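Eltow
A sliding-block puzzle game for one player
Published by Talukder

Overview
Eltow is a turn-based puzzle game set in a flooded warehouse. The player moves a pump trolley along a grid of floor tiles and must reach the drain valve before the water covers the last dry tile. Water advances by one step after each move. There is no timer, and the game waits for as long as the player wishes between moves.

The game contains 62 levels in four chapters. The first 9 are short and introduce the basic tile types. The remaining levels can be played in any order within a chapter, and a chapter opens when half of the previous one has been completed.

Rules of play
The trolley moves in four directions and does not stop until it meets a wall, a crate or a raised kerb. A crate struck by the trolley moves one tile in the same direction, provided the tile beyond is free. Crates block water as well as the trolley, so a crate pushed into a doorway will hold the flood back on that side. Two crates in a line cannot be pushed together.

Water spreads from each inlet to all open neighbouring tiles. It does not flow diagonally. A grating absorbs three steps of water and then behaves as an ordinary tile. The number of steps left is shown in the corner of the grating and can be enlarged in the display settings.

Later chapters add one-way ramps, paired switches and a second trolley. When two trolleys are present, both respond to the same key press. This is the main source of difficulty in the Skalcombe chapter, and players who find it hard to follow can turn on the path preview, which draws a dotted line to the stopping point of each trolley.

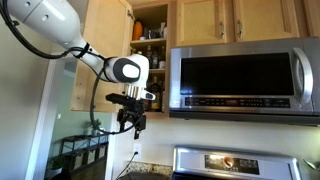

Moves can be undone without limit back to the start of the level. Undo also restores the water to its earlier position. A level restarted from the menu keeps its undo history until the player leaves it, so a restart made by mistake can itself be undone.

Scoring
Each level has a target number of moves. Meeting the target awards a brass marker, and beating it awards a second. Markers have no effect on progress and serve only as a record. The targets were set by the solver used during development, then relaxed slightly on the longest levels. The shortest known solution to the final level takes 40 moves.

Level editor
The full version includes the editor with which the supplied levels were built. Grids may be any size from 4 by 4 up to 24 by 16. The editor checks that a level has at least one trolley, one inlet and one valve - it does not check that the level can be solved. To test this, run the solver from the Tools menu. On large grids with two trolleys the solver may take several minutes and can be stopped at any time.

Finished levels are saved as plain text files and may be shared freely. To install a level made by someone else, copy the file into the Levels folder and restart the game. Files made with versions earlier than 1.2 will load, but ramps must be placed again by hand.

Flindisville level pack
Flindisville is a separate pack of large levels that requires the full version of Eltow. It adds no new tile types. It does make heavy use of gratings and switches, and is intended for players who have completed at least three chapters of the main game.

System requirements
Windows 10 or later, 64-bit
Dual-core processor
2 GB of memory
200 MB of free disk space
Any graphics card with OpenGL 3.3 support
Keyboard, or a gamepad with a directional pad

A mouse is needed for the level editor only. The game runs in a window or at full screen, and scales in whole steps to keep the tile edges sharp. On very wide displays this leaves a border at either side.

Trial version
The trial contains the whole of the first chapter and has no time limit. Progress made in the trial is carried over when the full version is installed in the same folder. The editor can be opened in the trial but saving is disabled.

Known issues
Some wireless gamepads are not detected if switched on after the game has started. Switch the gamepad on first, or choose Rescan in the controls menu.
The path preview may draw over the grating counter when both fall on the same tile.
Sound stops if the output device is changed during play. Restarting the game restores it.

Licence
One purchase covers all computers in a single household. An internet connection is needed to download the game, and is not needed to play it. Updates within version 1 are free of charge.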